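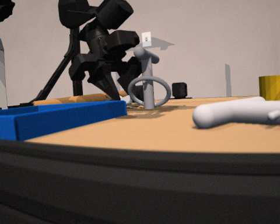
Search this site Enter keywords Go

A morning at the Plustmont toy fair
18 Dec 2023, by Benito Cifuentes

I got to Plustmont before the doors opened and there was already a line down the steps (mostly grandparents, all of them better dressed for the cold than me). Admission was $4, and they hand you a paper map that you will refold badly all day.

First stop was the Lastby hall, where the old wind-up trains live. One dealer had a layout with 300 feet of track and let kids work the signals, and I'm not ashamed to say I waited my turn!
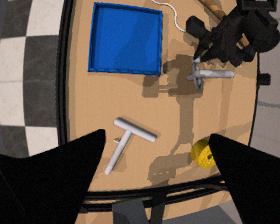 The train people will talk to you for as long as you can stand there. I learned more about wheel gauges than I can repeat, and came away with a little green boxcar that needs a new coupling.

Two more places worth your time:

- The Daher room, upstairs, for dollhouses. The one with working lamps in every room had a price tag of $2,920, and I still went back to look twice.

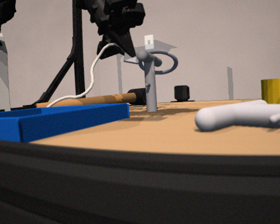
- The swap tables by the cafe. Bring small bills. I traded a spare tin bus for a puzzle with 596 pieces and have no idea yet if they're all in the box.

Lunch was lentil soup and a very good roll, eaten standing up next to a man carrying a rocking horse.

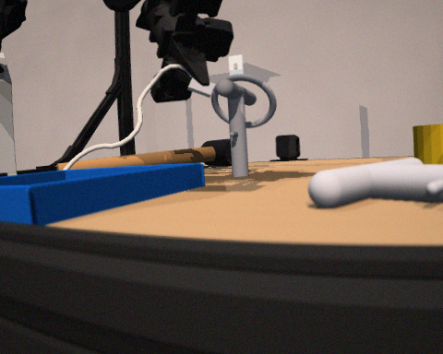 After that I caught the Bruder talk on repairing tin toys, which ran long because people kept asking about rust. The next fair is in March, and I've already asked for the day off.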